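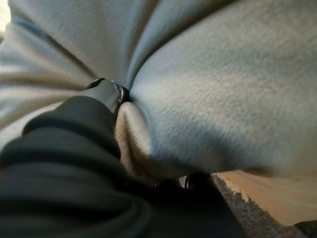

Udik arm: questions we get at the bench

What is it?
Udik is a six-joint arm with a two-finger gripper, built in the Lonton shared workshop. We use it to practice picking up cloth. The build notes and part files are on the Rakena page.

Why fleece?
It bunches up easily and gives the finger something to grab. Thin cotton slides out. Start with a gray or other light fleece, so the black finger stands out against the folds.

How hard should the gripper squeeze?
Set the limit to 45 percent in the config file. At 100 the motor gets hot and the finger mount starts to creep.

The finger pushes the cloth away and doesn't pinch it. What now?
Come in at a slant and go lower. If the folds pull in toward the fingertip, you have a grip. Lift slowly, no more than 140 mm on the first try.

Can I run it on the floor?
Yes, but clamp the base. Carpet lets it rock. A wood floor is fine with a rubber mat under the plate.

Does the Stukden controller board work?
The older one does. The newer one needs a different cable, and we haven't tested it past the wrist joint.

Can I borrow the arm?
Only inside the workshop. Sign the sheet by the door and switch off the supply when you leave.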